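How to Look Up a Baptism Record in an Old Parish Register

Parish registers are often the only record of a birth before civil registration. You don't need training to use one, but you do need patience.

Step 1: Find the right parish
Start with the village, then check which church served it at the time. Boundaries moved. Families in Flumwood were baptized at Jelora until the new parish opened, and their entries stayed in the Jelora books.

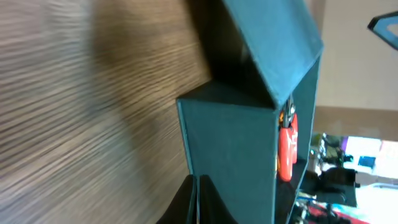 Step 2: Write to the office
Give the full name, the parents' names if you have them, and a range of years. Keep the range short. The Jelora books hold 3,541 baptisms, and the clerk will not read them all for you.

Ask whether the register has an index. Many were made much later, and

spellings may differ from the original page.
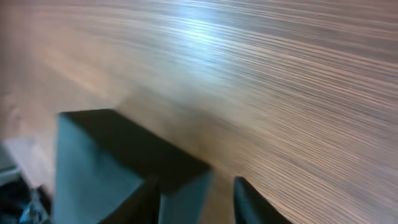
If there is no index, ask to view the book in person. Most offices want a letter first and close for part of January.

Step 3: Read the entry
Older entries are usually in Latin – "filius" is son, "filia" is daughter. The godparents come after the parents.
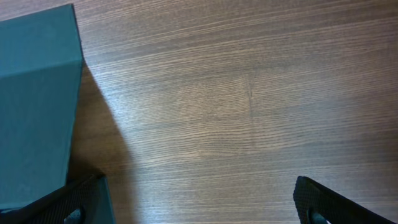

Godparents are worth copying down too. They were often aunts or uncles, and their surnames can lead you to the mother's family.

Step 4: Note your source
Write down the parish, volume, page and entry number. Check the margin as well – marriages and confirmations were sometimes added there.

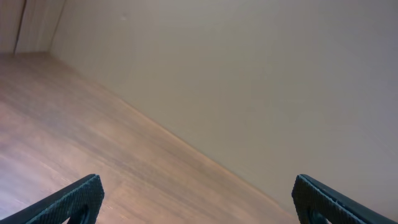 Gripper fingers, open, with wood and a pale wall beyond

Last updated 15 September 2024 by Lajos Oláh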